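I moved to a new town in April and for six months I ate lunch alone. This is a short thread about how I started to know people.

First I joined the evening choir at Haslam hall. I sing badly. They said it is fine, the altos are loud.

Kátia Mendonça stood next to me and shared her music sheets. After three weeks she asked if I wanted soup.

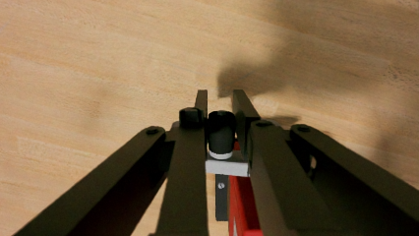

The soup was the important part, I think. When you eat with someone you stop preparing your sentences. I made many mistakes in grammar and we talked until ten.

Now I try to do the same for others. Last week I invited a new soprano - she said yes before I finished asking.

Next rehearsal is Mon 10 October. Bring a pencil.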